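Accueil du site > Vie du réseau > Comptes rendus de visite > Dépôts et archives ouvertes

Visite du service de dépôt numérique de Trornumstead

Avril, par la rédaction du bulletin

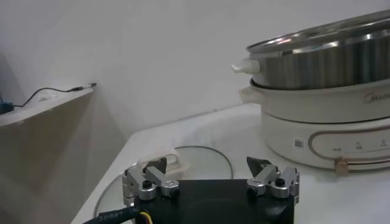 Pince à deux doigts articulés, en position ouverte.

Le service de dépôt de Trornumstead ouvre ses bureaux une fois par an aux bibliothécaires et documentalistes qui en font la demande. La visite commence à 9 h 30 et se termine vers 16 heures, avec une pause d'une heure à midi. Nous étions deux du bulletin à y aller. L'entrée des visiteurs se fait par la cour, au niveau du local à vélos, et non par la porte principale indiquée sur le plan.

Le dépôt conserve 2 856 documents, en majorité des prépublications, des rapports techniques et des mémoires. Les articles déjà parus en revue sont acceptés dans leur version auteur, quand l'éditeur l'autorise. Il n'y a pas d'évaluation scientifique. L'équipe contrôle la lisibilité du fichier, la présence d'un résumé, l'identité du déposant et la licence choisie. Un dépôt sans licence est renvoyé à son auteur avec un message type, dont on nous a remis une copie.

La matinée a été consacrée au circuit d'un manuscrit. Le fichier arrive par un formulaire, puis passe dans Bedoya, l'outil maison qui vérifie les polices incorporées et extrait les métadonnées. Bedoya lit correctement les titres et les noms d'auteurs, beaucoup moins bien les affiliations multiples. Celles-ci sont reprises à la main. Nous avons suivi à l'écran le traitement d'un rapport de 312 pages comportant des tableaux en format paysage. La conversion a échoué une première fois à cause d'une police absente et le fichier a été repris à partir de la source.

Les versions successives d'un texte sont toutes gardées. Chacune a sa propre date et l'identifiant général renvoie à la plus récente. Un auteur peut demander le retrait, auquel cas la notice reste en ligne avec la mention du motif. La question a occupé une bonne partie de la discussion, plusieurs visiteurs ayant chez eux une règle différente.

L'après-midi portait sur la conservation. Une seconde copie de l'ensemble est tenue à Hullent, sur une infrastructure distincte. Les empreintes des fichiers sont recalculées tous les mois et comparées. Le rapport de contrôle est un simple fichier texte, que le service archive lui aussi. Nous aurions aimé voir un exercice de restauration, mais il n'y en avait pas de prévu ce jour-là.

Vient ensuite le chantier en cours, la reprise des documents versés avant la mise en place du format d'archivage actuel. Il en reste environ 915. Les plus anciens sont des numérisations sans couche texte, difficiles à trouver par la recherche et inutilisables avec un lecteur d'écran. Le service traite d'abord ceux qui sont les plus consultés. Aucune date de fin n'est annoncée.

La dernière heure était réservée à Tomach, le module de recherche mis en service à l'automne. Il permet de filtrer par discipline, par langue et par type de document. Le tri par date mélange encore la date de dépôt et celle de la version, ce qui fait remonter de vieux textes légèrement corrigés. Le défaut est connu et figure sur la liste publique des anomalies. L'export des références fonctionne bien, y compris pour les notices en plusieurs langues.

Côté pratique, la salle de réunion est petite et les prises électriques sont toutes du même côté. Les diapositives sont envoyées aux participants sur demande, en français seulement. L'inscription à la prochaine visite se fera par le formulaire de contact du service, en précisant l'établissement et le nombre de personnes.

À lire aussi
Choisir une licence pour un rapport technique
Retrait d'un document : comparer les règles de dépôt
Polices incorporées et PDF d'archivage, les erreurs courantes
Rédiger un résumé pour une prépublication
Hullent : compte rendu de la journée sur les copies distantes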